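FOR RELEASE August 16, 2019

**Bolmont: kitchen robot weighs beans, not ready for your kitchen yet**

Bolmont today put out first results from its Skiltum chore trials. Short version: weighing and pouring, getting there. Wiping, folding, anything with a lid, no.

The trials started in June at the Reditz test kitchen. 3,662 attempts logged so far, over 59 chores picked from what households and small shops said they'd hand off first. Dry goods went best. Soybeans, rice, lentils, into a bowl, onto a cheap scale, stop at the right number.

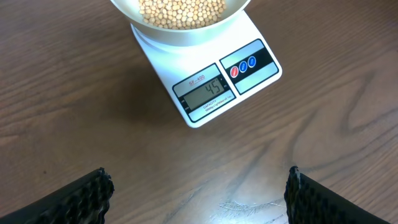 Bolmont Bulletin, Issue 60, p. 4

A display reading 45 on an SF-400 with a metal-looking bowl of soybeans on it is an easy thing for a person to check. For a two-finger gripper it means finding the scale, not bumping it, and reading small digits past the glare off a glossy tabletop. The team kept ordinary kit on purpose. No special bowls, no markers on teh table.

Shop-floor chores are further along then home ones. Bins stay put, kitchens don't. Almost 200 of the failed runs came down to something having been moved between tries.

No sale date, no price. Partner Vestergaard will run the next round, in a working bakery stockroom. Full chore list and failure notes go up on the Bolmont site with the next bulletin.

Press contact: Bolmont press desk, Reditz office. Video on request.

###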